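# About Folthorpe Kitchen Review

We look at how small shared kitchens are laid out, and we try not to believe what we're told about them. Roland Mottram started the firm after fitting out 17 break rooms to a catalog plan and finding that people still left their lunch on the windowsill. He has distrusted catalog plans ever since.

Most of our work is in offices and schools. A client tells us the room is too small. Sometimes it is. More often the fridge is at one end, the only clear surface is at the other, and every item gets carried farther than it needs to be. We have visited 143 kitchens and we still don't have a rule for where a fridge should go, so be careful with anyone who sells you one.

We do have opinions. A long white desk is sold as easy to keep clean, and we doubt it; white shows each smudge and scuff. A small basket with handles is worth more than another shelf, at least for fruit. We're less sure about color coding, which our Tincombe clients swear by and our Durán clients gave up in October.

Desk, fridge, basket:
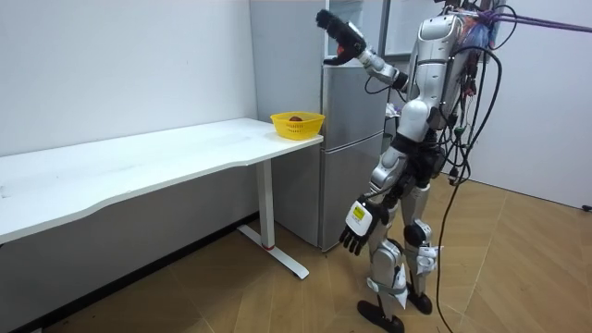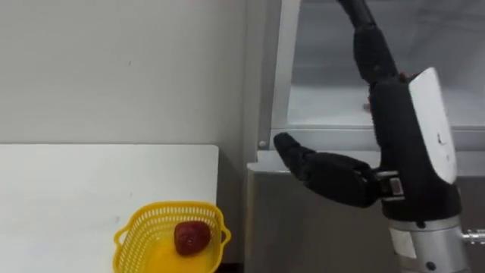
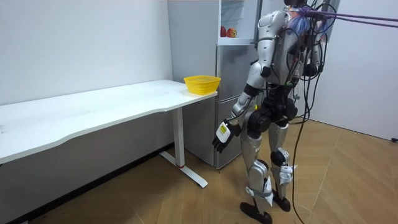 What you get from us is a short written report, usually 9 pages, with a floor plan and a list of things to move before you buy anything. We don't sell furniture and we don't take commission from people who do. Alamura, our planning sheet, is free to use and has been downloaded 1,040 times - we have no idea how many of those people filled it in.

If your kitchen already works, leave it alone. If you think it works but the staff don't, ask them first and write to us second. Roland reads the mail himself and is slow to answer in the summer.

Page last checked 8 Jul 2026.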